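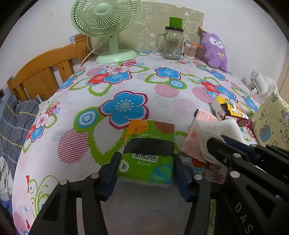

## Items left on beds: fans and parcels

**B. Leclerc (Fleury residence office)**
Residents are reminded that desk fans should stand on a desk and that parcels should be put away by 11. The mint-green fan should come off the bed.

**qpons**
With respect, room 14 has no free desk. The bed is the only flat surface.

**Ysaline_J**
I disagree. A cord over the bed railing is a hazard. The green package may wait; the fan may not.

**B. Leclerc**
Agreed. A shelf has been requested for September.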